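Home | Articles | Projects | Recent changes | Random page

Waklow gripper

The Waklow gripper is a hand-held, two-finger gripping tool with a camera, built by members of the Eynon shared workshop. It is used to record how a person picks up and moves small household objects, so that the same movements can later be repeated by a robot arm. The tool has no motor. The person holding it closes the fingers with a trigger, and the camera above the fingers records the whole movement from one fixed point of view.

Name and origin

The design was started by Angharad Prosser, who at that time was repairing sewing machines and wanted an arm that could sort bobbins and small tools on her bench. The first drawings were made in May, and the name was taken from the street where the workshop had its old address. An earlier version, called Warel, had only one moving finger. It was given up after the fixed finger pushed light objects away before the other one could reach them.

Construction

The body of the tool is printed in four parts and joined with screws. A handle is placed at the back, and a short rail at the front carries both fingers. The trigger pulls two cords of equal length, one for each finger, so that they meet at the middle of the rail. When one cord becomes longer with use, the fingers close to one side, and the cord must be shortened again at the knot under the handle.

The fingers are printed in a soft plastic and are hollow, with thin ribs between the inner and the outer wall. When the inner wall presses on an object, the ribs bend and the tip moves inward, so the finger takes partly the form of what it holds. A finger in the present version takes over 7 hours to print. The builders advise to print it lying on its side, because fingers printed standing up were splitting between the layers.

The opening between the tips is limited to 100 mm. The complete tool has a weight of 170 g without the camera, and this was considered low enough for a session of one hour without tired hands.

Camera

The camera has a very wide lens and is fixed to the body above the handle. Its angle was changed several times. In the first position it looked too far forward, and the moment of contact was hidden by the fingers. In the present position both tips stay visible from open to closed. The wide lens gives a round picture with dark corners, and straight edges appear curved. The software corrects this only for measuring, and the recordings themselves are kept as they are.

Use

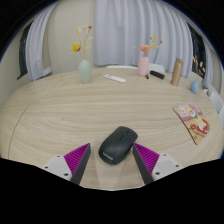 Recording with the Waklow gripper is normally done at an ordinary table, with daily objects left in their places. A builder in Dovania who copied the design had cleared his table completely for each session, and his arm later had difficulty when anything else was present. The workshop's guide therefore recommends a background with some variety, such as the vases of flowers and the chairs behind a computer mouse that is the object of the grasp. The same guide treats the mouse as a good object for beginners. It is low and has a rounded back, and when it lies diagonally between the magenta fingers, one tip can come against its side while the other is still separated from it by a strip of bare table. The person must then decide if to move the hand or to turn it, and both solutions are useful in the recordings.

A set for one object consists of 200 recordings. The starting position of the hand is changed each time, and unsuccessful attempts are kept in a separate folder. Sets are reviewed at the open evening on Thursday.

Known problems

The inner pads collect dust and lose their grip, and they should be cleaned with a damp cloth before each set. The screws of the mounting plates can become loose when the tool is carried in a bag. In weak light the camera uses a longer exposure and fast movements become unclear. A version with a position sensor on the trigger is in preparation.

Last updated in May

Categories: Robot grippers | Workshop-built tools | Eynon projects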